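Keeping the Flarnix Gripper in Working Order
Student project report, February 2023
Arnel Talavera

I chose maintenance for my project when most of my classmates wanted to write code, and I have not regretted it for a minute (well, perhaps once, when a spring went under the refrigerator). The Flarnix is a hand-held gripper with two jaws, and my job was to write a care routine that the next group at Pirkgate could follow without having to call me up.

When I took it over in August, the log showed 650 closings since the last cleaning, and the jaws had begun to stick a little near the end of their travel. I took them apart, wiped the pins with a dry cloth, put everything back and closed the tool by hand 28 times before I trusted it again.
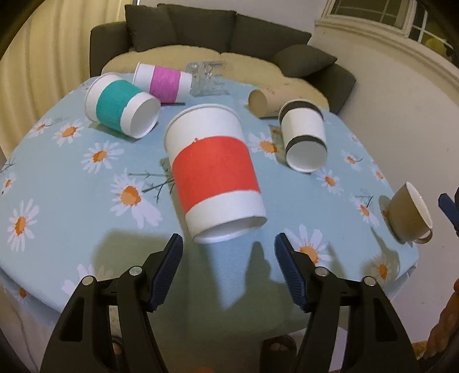

Pad wear was the part of the routine I spent the longest on, and I am still rather fond of it. A pad that has gone smooth lets go of light things first, so my check uses ordinary cups and takes only a few minutes. The ribs on the dark blue finger pads are what I look at before anything else, and then I try the tool on a paper cup lying on its side, like the big one with the red band, and on a teacup as well – the ceramic one is heavier and much less forgiving. If either one slips twice, the pads come off and new ones go on.

I settled on a cleaning every 425 closings and fresh pads at around 1000, whatever they look like. My advisor at Cabrera thought the second number was cautious, and she may well be right, but pads are cheap and I would sooner change them early. The checklist and the spare screws are in the Kadwood drawer, second from the top.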